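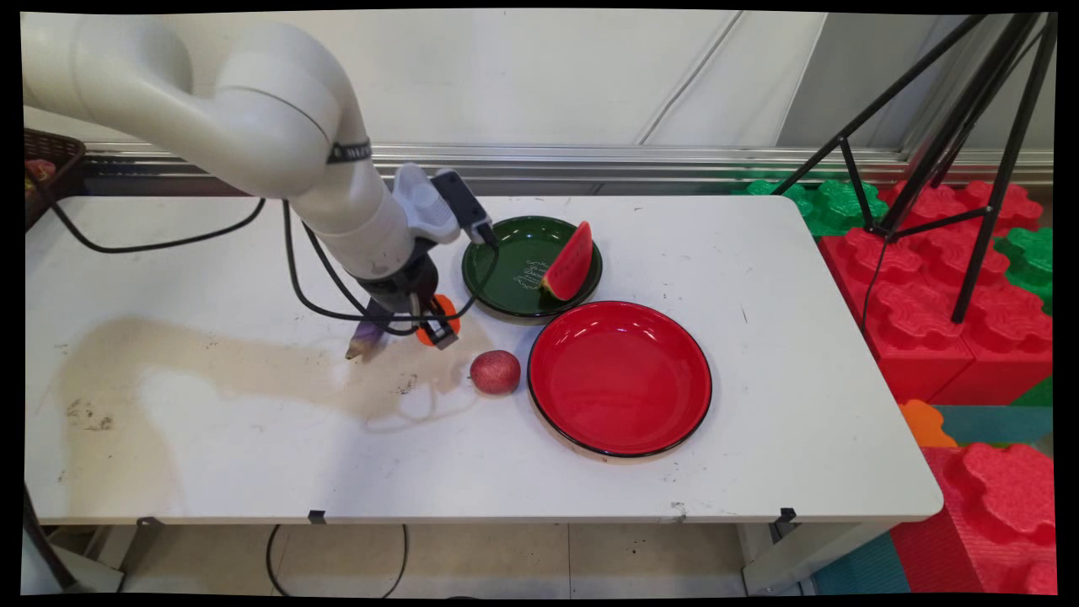 # Hutwood countertop dishwasher, after one winter of daily use

We have a small kitchen with no space under the counter for a full-size dishwasher. For years we washed by hand. Last fall we bought the Hutwood countertop model from Telilthorpe, the appliance store near us, and it has run nearly every evening from then on. I paid the normal price and have no connection to either company.

## Setup

The machine arrived in one box with the inlet hose, the drain hose, two faucet adapters, a cutlery basket and a plastic measuring cup. It can be connected to a faucet or filled by hand through an opening in the top. I tried filling by hand for the first week. It takes a lot of trips with the cup, and I wouldn't plan on doing it long term.

The faucet connection was better. One of the two adapters fit our faucet, and I only needed a wrench for the last quarter turn. It dripped the first night. I took it off, put the rubber washer back in flat, and it hasn't dripped again. You can't use the faucet for anything else while the dishwasher is filling, but filling is short.

The drain hose just hooks over the edge of the sink. The hook that comes with it is weak. Ours popped off during a drain and sent gray water across the counter, so I replaced it with a heavier clip from the hardware store. Hutwood should include a better one at this price.

Check the height under your cabinets before ordering. The body fit under ours, but I have to pull it forward a few inches to reach the fill opening. It's heavy enough that I don't like doing that.

## What fits

The box says seven place settings. I have never gotten seven in there, and I don't know what size plates they had in mind. For the two of us it holds a day's dishes: breakfast bowls, lunch plates, dinner plates, glasses, and one saucepan if it goes in at an angle. When we have company it takes two loads.

The plate rack is fixed. The tines are spaced for flat plates, and anything with a raised rim takes up more room than you'd expect. Deep pasta bowls have to skip a slot. The cup shelf folds up, which I do most of the time to get tall glasses in along the side. Cutting boards don't fit at all unless they are small.

The cutlery basket lifts out and has a lid with slots in it. I took the lid off on day two and haven't put it back.

## How well it cleans

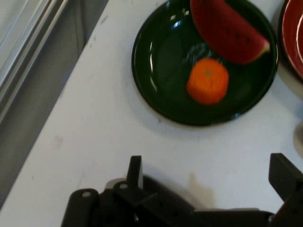 Dark plates are a good test for any dishwasher. White plates hide a lot. On a dark glaze you see every spot of hard water and every streak of detergent that didn't rinse off, and for the first month I saw plenty of both. We have hard water here, and the Hutwood has no salt compartment. It does have a rinse aid dispenser, which comes set to the lowest level. Turning it up two steps got rid of most of the spots. I still wipe the odd one off with a towel.

For food, it does well. Egg, oatmeal and tomato sauce all come off on the normal cycle, even if the plates have been sitting since morning. Peanut butter on a knife usually comes off. Baked-on cheese does not, and I've gone back to soaking those dishes first.

Detergent made a bigger difference than the choice of cycle. A full tablet is too much for a machine this size and left a film on the glasses. I switched to Doltness powder and use a bit less than the line on the dispenser. It costs less per load than the tablets and I can change the amount for a small load.

The glasses come out clear. Plastic containers come out clean but wet, the same as in any dishwasher I've used. There is no fan. The machine relies on the heat from the last rinse, so you need to open the door a crack when it finishes and leave it for a while. If you forget, everything is damp in the morning.

## Cycles, noise and time

There are five cycles, and I use two of them. The normal cycle takes 97 minutes by my kitchen timer. The display shows a lower number at the start and then sits on the last minute for a long time. Quick is fine for glasses and coffee cups, but greasy pans come out about the same as they went in. I've used the heavy cycle a handful of times on roasting dishes that barely fit, and it was a little better than normal.

The manual lists 54 decibels. I have no way to check that. We can watch TV in the next room while it runs, and the loudest part is the drain pump – a gurgling sound that comes a few times per cycle. It ends with a set of beeps that can't be turned off. They're loud, and I'd pay extra to be rid of them.

A delay timer is included. I used it once, to start a load at 5 a.m., and the beeps woke both of us up.

## Cleaning and upkeep

The filter is at the bottom and twists out. I rinse it on Sunday, and there's always something in it: rice, onion skin, a bit of label from a jar. The inside smelled sour after a couple of months. An empty hot run with a cup of vinegar fixed that. The door seal collects grease along the lower edge and needs wiping by hand.

## Service

The cup shelf hinge broke in February. I called Telilthorpe, who sent me to Hutwood, who sent me to a parts company called Esfahani. Esfahani had the hinge in stock and it came within the week. It was covered under warranty, though I had to send a photo of the serial number plate, and that's on the back of the machine, against the wall. Take a picture of it before you put the thing in place.

## Would I buy it again

Yes, for two people in a small kitchen. A family of four would be running it all day. If you have even a narrow space under the counter, I'd look at a built-in first, because the drain hose and the faucet hookup are a daily nuisance and the machine takes up a good part of the counter.

Good: cleans everyday dishes well, quiet enough, parts are available.

Bad: weak drain clip, fixed rack, poor drying, beeps.

I'm giving it 80 out of 100. With a better clip and a mute button I'd go higher.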